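# Recording pick demonstrations in Tuslow

Last updated 27 November 2021

This page is for members of the Zarkovdale High robotics club who are recording for the tabletop project. It covers one full session, from opening the scene to handing in your files. You should already have a Tuslow login and have finished the keyboard driving practice.

The target in this set is the small gray device next to the toaster.

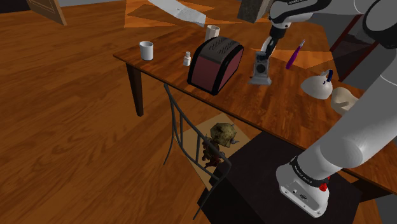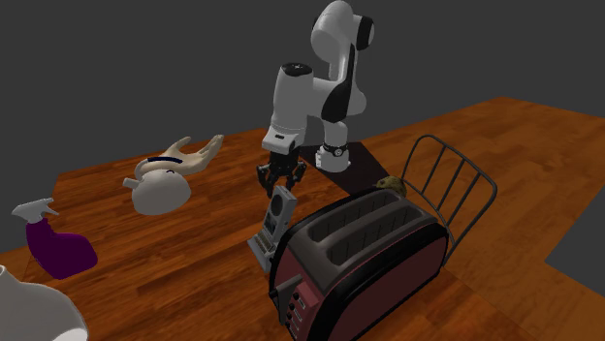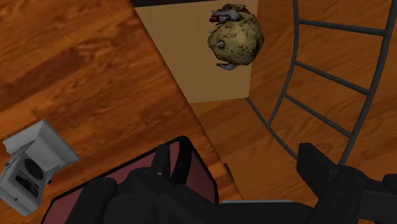
Side camera, the camera facing the arm, and the wrist camera, in that order.

## Before you start

Use the lab computer labeled Yu if it's free. The others will run the simulator, but the wrist view lags on them and the lag shows up in your recordings as small stops and starts.

Check these first:

- The gamepad is plugged in before Tuslow opens. It won't be found afterward.
- Your project folder is on the local drive. Saving straight to the school network has cost us whole sessions.
- The scene pack is the August version. Older packs load without a warning but have different object weights.

## Load the scene

1. Open Tuslow and choose **File > Open Scene**.
2. Pick `tabletop_kitchen` from the club folder.
3. Wait for the status line to say `ready`. The objects drop a little way onto the table when the scene loads, and if you start early you will record them settling.
4. Turn on all three views under **Cameras**.
5. Press **Home** to send the arm to its start pose.

If an object lands on its side or slides off the table, reload. Don't drag it back with the mouse. A dragged object can end up slightly inside the tabletop, and then it jumps when the gripper touches it.

## Set the controls

Open **Control > Gamepad** and set the speed to 34. The default is 100, and at that speed it's very hard to stop next to the toaster without hitting it. Leave rotation speed alone.

Set gripper mode to **Hold**, so the fingers stay where you put them when you let go of the trigger. **Spring** mode opens them again as soon as you release, and you'll drop things.

## Record one demonstration

1. Type your initials and the run number in the name box.
2. Press **Record**. Count to 2 before you move.
3. Drive the arm over the target using the side camera and the front camera. Stay high until you're past the other objects.
4. Switch your eyes to the wrist camera and turn the wrist until the fingers line up with the narrow sides of the target.
5. Come down slowly. Stop when the fingertips are on both sides of the part you want to hold.
6. Close the gripper until the contact light on the panel turns green, then stop squeezing.
7. Lift straight up, wait a moment, and lower the target back onto open table.
8. Open the gripper, back away, and press **Stop**.

The toaster is the main thing to watch. It sits close to the target, and from the side it's easy to think you have more room than you do. If a finger bumps it, keep going and finish the run, then mark it `contact` in the notes. We use some of those. What we can't use is a run where the driver stopped halfway and restarted the approach with the recorder still on.

Each member records 8 good runs per scene. Press **Shuffle** between runs so the objects move — if you forget, every run has the same layout and you'll be asked to redo them.

## Check your files

Run Trurkard on your folder before you hand anything in:

```
trurkard check runs/
```

It prints one line for each run. The messages you're likely to see are:

| Message | What to do |
|---|---|
| `ok` | Nothing |
| `short start` | You moved too soon after pressing Record. Redo the run. |
| `missing view` | A camera was off. Redo the run. |
| `no lift` | The target never left the table. Keep the file but move it to `failed/`. |
| `time gap` | The computer lagged. Close other programs and redo the run. |

Trurkard doesn't look at whether the driving was any good. Play back at least your first and last runs at normal speed and watch the wrist view all the way through.

## Hand in

Zip the `runs` and `failed` folders together and copy the zip to the club drive under your initials. Add a text file with the scene name, which computer you used, and the run numbers you marked `contact`.

Leave your local copy in place until your name is checked off on the club sheet. After that you can delete it, and please do, as the wrist video fills the drive quickly.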